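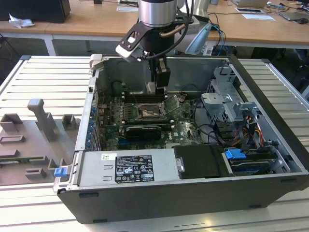
Saarela CPU notes, by Imke Schmieder

Welcome, and do put the kettle on! These are my notes on swapping processors in old desktop towers, 1269 entries so far.

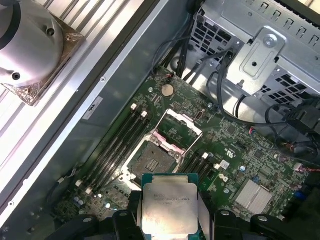
Keep your fingers well away from the socket pins (they bend if you so much as breathe on them), and open the load plate fully before you lower anything in.

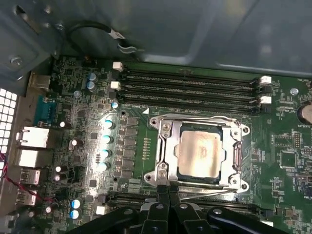 Processor in its socket, retention bracket around it.

Old paste comes off with a soft cloth and a good deal of patience.
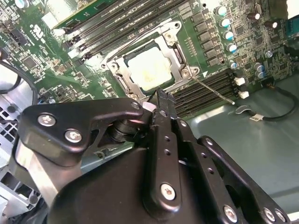
Tivora wrote to ask whether the October entries could list the paste as well.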